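Lurnik open day - demo recordings, README

Version: first upload, December 24, 2018
Contact: Kylie Ruddock (files), Angus Tipoki (rig)

What this is
Recordings from the open day at the Kingi building. Visitors tried the hand-held grippers at the demo table, we kept the runs. Put up in a hurry before the break so expect gaps. Ask before you assume anything.

Contents
- 200 runs, one folder each
- notes.txt in most folders, not all
- 1,886 stills pulled from the runs, for people who dont want the video
- consent forms are NOT in here, Kylie has them

Table setup
White sheet with a faint grid, same one all day. Grid is for eyeballing positions, don't treat it as calibrated. Sheet was never changed so specks and crumbs build up, leave them in. If you crop, crop all views the same.

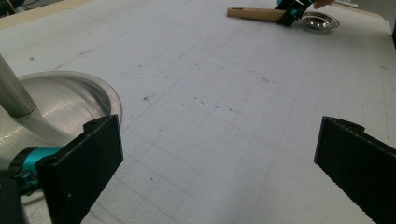

Gripper view, with a second gripper holding the wooden handle.

Known problems
- Runs 1 to 15 have no sound. Mic was off.
- 8 folders have left and right swapped. List in swapped.txt, fix on load, please don't rename.
- Clock drift between the views. Pieter Van den Broek has a script, not in this upload yet.
- Fingers block a lot of the low view. Use the top view for anything to do with placement.
- "Sucess" is spelt wrong in the labels. Too late, everyones code reads it that way now.

Top view
Both hands usually in shot, which makes it the easier one to label from. Start there. 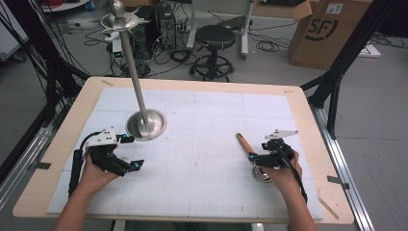

Noeline McPhee
Demo lead, Lurnik

Notes from me, typed up after we shut the doors. Queue was longer than planned so we cut the talk and went straight to hands-on. Best thing we did. Kids picked it up faster than the grown-ups, the two-handed runs espescially. Most people squeezed far too hard to begin with. Left those in.

Ruby-Lee Sheehan from Namier asked for single-handed runs only. Filter on hands=1, should work, not tested on the late folders.

Use
Fine for teaching and for trying things out. Not for benchmarks. Don't pass on outside Lurnik and Namier without asking Kylie.

To do
- Pieter's script
- missing notes
- second copy on the Dronen drive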